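Home Products Downloads Support Community Sign in

Search tickets Go Advanced

Ticket: Arm pushes drive carrier sideways during remote teaching, PC disassembly cell
Product: Endasora teleoperation kit, follower arm with hand controller
Site: Tamcombe workshop
Status: Solved, waiting for confirmation
Priority: Normal

Opened by customer, March

Hello support team,

We teach the arm to take apart a desktop computer and put it back together. The operator sits at the hand controller and moves the arm by remote control, and every run is recorded as one demonstration. The memory module step is good and we have no complaint about it. The problem is in the hard drive step.

When the operator brings the 3.5-inch drive over the case and starts to lower it, the arm does not go straight down. It goes down and also a little to the side, toward the rear panel of the computer. The operator corrects with the hand, then the arm corrects too much, and the drive carrier touches the metal of the cage. We recorded 17 demonstrations yesterday and had to throw away 12 of them for this reason.

What we already tried:
- restarted the controller and the arm, no change
- calibrated the hand controller again, two times
- lowered the motion scale from the normal setting to the slow setting. The error becomes smaller but it is still there
- changed the operator. The second person has the same problem, so I think it is not the hand

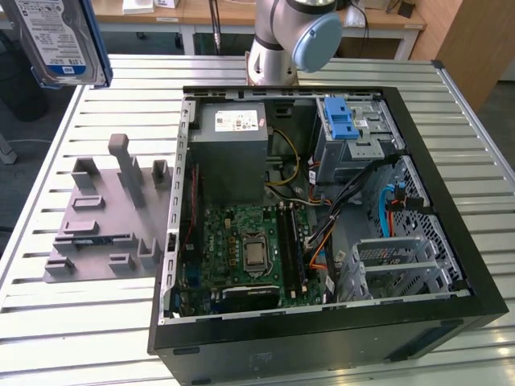
Cell at Tamcombe, drive in the air, case open on its side, fixture plate to the left.

The fixture plate and the case are both on the slatted table. The position of the plate was measured again this morning and it is correct.

Reply from support

Thank you for the clear report. Two questions, please.

1. Is the side movement always in the same direction, also when the operator turns the wrist of the hand controller?
2. Which tool profile is loaded in the teaching screen? You find it under Setup, then Tool, then Active.

Please also send the log of one failed run and one good run. Choose runs made with the same motion scale, if possible.

Reply from customer

The direction is not always the same. I did not see this before you asked. If the wrist is straight, the error goes toward the rear panel. If the operator turns the wrist by a quarter turn, the error goes toward the bottom side of the case. So it turns together with the wrist.

The active profile is "Barrera short". We changed to the long fingers in the last month, and I believe the profile should be "Barrera long". I am not sure if this is enough to explain the problem. Logs are attached, both with the slow setting.

Reply from support

Yes, this can explain it. With the short profile the software thinks the tool point is 19 mm closer to the wrist than it really is. Each small rotation of your hand then moves the drive sideways. In the memory step your operators almost do not rotate, and therefore you did not notice.

Please do the following:
- stop recording and move the arm to home
- load "Barrera long" and confirm the tool weight
- run the tool point check with the pointed pin
- teach the drive step again from the beginning, with the wrist in the middle of its range before you close the fingers on the carrier

Do not mix the old demonstrations with the new ones. The old files keep the wrong tool point inside, and it cannot be changed after recording.

Reply from customer, 4:40 pm

The profile is changed. The pin check gave a good result on the second try - on the first try I had forgotten to confirm the weight.
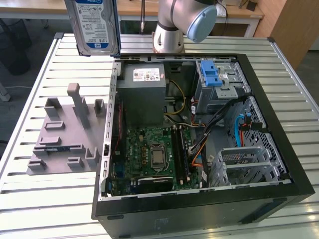

Drive step, carrier above the rear of the case.

We recorded 15 new demonstrations. The arm now goes down straight when the operator goes down straight. One run is bad, but it was our mistake: the carrier caught on a cable that was not put away. We will add one more step to our checklist, to move the cables before the drive comes in.

I still have one small question. Can the software give a warning when the profile was not confirmed after a tool change? Our colleagues at Drornthorpe use the same kit and they change fingers more often than we do.

Reply from support

Good to hear it. There is no such warning in the present version. I have passed it on as a feature request and linked it to this ticket. Until then, you can turn on "Ask for tool at start of session", also under Setup.

I set the ticket to Solved. If the problem comes back, please reply here and it will open again.

Related tickets
Hand controller drifts after long pause
Tool point check fails with pointed pin
Fingers open too early when releasing memory module
How to delete one demonstration from a recorded set
Motion scale returns to normal after restart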